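Gripper fingers close off center after changing pads

Posted by Brittany Grewal, 6/16/25

I look after a two-arm table cell. I took the fingers off the left gripper to change the pads, and now it pushes the part sideways before it grips. We practice on toy donuts on a plate, and the donut slides toward the right finger every time. The right finger gets there late. I have put both fingers back on twice. Is this the mount or the calibration?

Wrist view with the fingers open, over the plate: 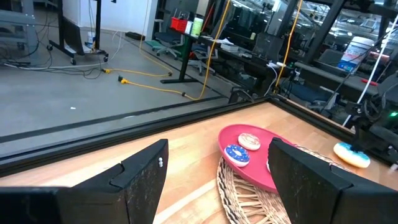
2 replies

Aidan Moynihan

Check the mount first. Take both fingers off, wipe the seats and look for old glue or a burr. Ours had a crumb of pad glue under one finger and it did just what you describe. Put the screws in loose, close the gripper slowly on a flat bar, then tighten them a little at a time, going from one side to the other.

After that, home the gripper with nothing between the fingers. If you home it on a part, the zero will be wrong and you'll chase it all day.

Also look at the screws near the tips. They work loose on mine after about 400 cycles, so I put a paint mark across each one. Park the other arm well back before you do any of this – I have bumped mine twice.

Bhupendra Rawat

Had the same thing in July last year, it was the pads. One was from a different pack and thicker. Measure them.

Brittany Grewal

Glue under the right finger. Cleaned it, homed it empty, and it closes even now. Pads measured the same. Thanks both.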